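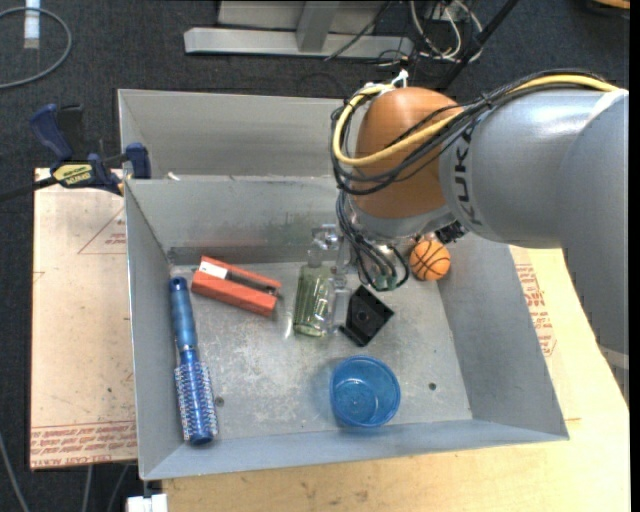

I have strong feelings about cable routing, and I've stopped apologizing for them at parties. When you look after a picking cell for a living (mine is a test cell we call Plirau, after the little firm that sold us the base software years ago), the arm itself is the least of your worries. Arms are great! Arms mostly just work. What eats your week is everything strapped to the arm, and on ours that means one thick yellow cable and a bundle of black ones going up along the link, across the front of the orange wrist and around the side in a loop, with a white tie sticking up at the top. I love that tie. It cost less than a stick of gum and I would defend it in court.

My opinion, which I've been boring people with since at least the Yeom job, is that we take care of these machines backwards. The maintenance plan for a cell like this runs to 21 pages. I counted, because I had to initial every one of them. Nearly all of it is about the robot: grease, belts, brake tests, backup batteries. The cables get one line, and the line says "inspect dressing for wear." Inspect it how? In what position? With the arm parked at home everything looks lovely, and you could sign that line from across the room with a sandwich in your hand.

So here's what I do, and what I think should be in the plan. I put the arm in slow mode and drive the last joint all the way one way, then all the way the other, and I stand outside the fence and watch the loop (only the loop, not the gripper, which is hard, because the gripper is where your eye wants to go). Does it pull tight? Does it snag on anything on the way back? Then I do it again with the wrist tipped down low, the way it sits when it's going after something in a corner. A loop that's roomy up high can be stingy down there. Then I stop everything, lock it out, go in and run my fingers along the jacket. Fingers find flat spots long before eyes do.

The last stretch gets its own look. The thin cables that hang down to the gripper are the ones that die, in my experience, and they die at the connector. We went through a bad patch at the Ovasley site where the gripper would drop out at random, and we swapped a controller board, then a power supply, then very nearly a drive. The log showed 1,361 picks between the first fault and the one where somebody finally wiggled the plug. A plug! I still think about the money.

People argue with me on this, and the argument isn't stupid. The neat answer is a proper dress pack, with brackets and a spring return and a tough outer hose, and you bolt it on and forget it. If you're welding car doors all day, please do that. But a test cell gets a different gripper every few weeks. Every change means a new connector or one more thin black wire, and with a sealed hose you either take the whole thing apart or (let's be real) you tape the new wire to the outside and promise to fix it later. I'd take an open bundle I can see and reach over a beautiful hose with tape on it. Ties come off in ten seconds. You just have to put them back, which I'll admit is where most of us fall down.

I feel the same way about the bin, by the way. Ours is plain sheet metal, scuffed all over, and it's held with a bar clamp. Visitors wince at the clamp. They want dowel pins and a machined plate, and we had a quote for one from a shop in Etcombe, 700 dollars before shipping. I said no. A clamp is fine as long as checking it is somebody's actual job, so ours is on the start-of-day list, right next to the loop. Squeeze the trigger, lean on the bin, see if it moves. If it has moved, you redo the bin position before you run a single pick, even if your boss is standing there with guests.

What I'd like is pretty small. Take a page of the grease talk out and put in a page on cables, written by whoever has to replace them. Give it the three positions to check. Say which ties get cut at every gripper change, and keep a fat bag of new ones on a hook by the fence. I buy them in bags of 1,000 and they go faster than you'd think, partly because the folks down the hall have found out where the hook is.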